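Rindix Handling Laboratory
Gripper and Wrist Camera Evaluation Group
Minutes of the December Meeting

Meeting called to order at 2:05 p.m. in the second floor meeting room, Musidberg site.

Present: Dae-han Song (chair), representatives of Mechanical Design, Controls, Test Operations and Purchasing. Kwon Linen Services attended by telephone for items 3 and 4.

Apologies were received from Quality.

1. Minutes of the previous meeting

The minutes were approved with one correction. Under item 5, the fingertip width should be attributed to the Rillach parallel gripper and not to the in-house model.

2. Matters arising

Controls confirmed that the replacement cable for the second arm has been received and fitted. The request for a second light meter was withdrawn.

Mechanical Design has still not issued the revised drawing for the adapter plate. The chair asked that it be circulated before any further finger changes are made on the bench.

3. Comparison of grippers on flat linen

Test Operations presented the results of the current round. The Rillach gripper and the in-house gripper were each run on the same arm, with the same controller settings and the same approach speed. A total of 133 grasp attempts were logged. Of these, 27 were recorded as failed, meaning that the cloth was either not held on closing or was released before the arm reached the lift height.

Test Operations stated that failures were concentrated in attempts made on flat, single layers. Where a fold stood up from the surface, both grippers closed on it with little difficulty. Mechanical Design noted that this agrees with the earlier bench work and asked that future logs separate the two conditions, as the combined figure is of limited use in choosing between fingers.

Kwon Linen Services asked whether the stitched edge of an item could be used as the preferred grasp point. Their staff find the hem by hand before feeding, and any automated station would have to deliver the item in the same way.
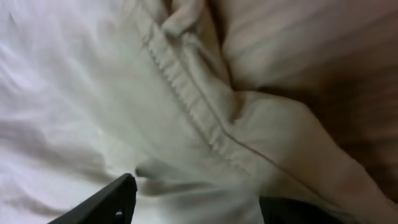 Controls replied that the hem is a reasonable target for the wrist camera under good light, as the stitching differs in texture from the plain cloth on either side. The difficulty lies in the last part of the approach, when the fingers come into view and the cloth is close to the lens. Motion blur at that stage removes much of the fine detail on which the edge detector depends. Two remedies were discussed: a shorter exposure with added light at the wrist, or a brief stop above the cloth before closing.

Purchasing asked for the cost of the added light. Controls will obtain a quotation.

The chair observed that a stop above the cloth lengthens every cycle and should be measured before it is adopted. Kwon Linen Services stated that a cycle of more than 9 seconds would not be acceptable at the feeding station.

It was agreed that both remedies would be tried separately, beginning with the stop.

4. Snagging and cloth damage

Kwon Linen Services reported that 6 items from the trial lot had been returned with pulled threads near the border. It has not been established whether the damage occurred on the bench or in the wash. Test Operations will inspect each item of the next lot before and after handling and keep a written record.

Mechanical Design proposed a larger radius on the inner corner of the in-house fingertip. The proposal was accepted for one pair of fingers only. The existing pair is to be kept unchanged for comparison.

5. Controller

Controls reported that the grip force setting on the Rillach unit returns to its default value after a power cycle. Until the supplier has answered, operators are to check the setting at the start of each session and initial the log sheet.

6. Actions

Mechanical Design: issue adapter plate drawing; prepare one pair of modified fingertips.
Controls: quotation for wrist light; write stop-above-cloth routine; follow up with the supplier on the force setting.
Test Operations: separate flat and folded attempts in the log; inspect next lot before and after handling.
Kwon Linen Services: supply next lot, washed and unpressed.

7. Other business

Purchasing reminded members that orders for the current budget must be submitted before the December closing.

The meeting was adjourned at 3:20 p.m. The next meeting will be called by the chair when the modified fingertips are ready.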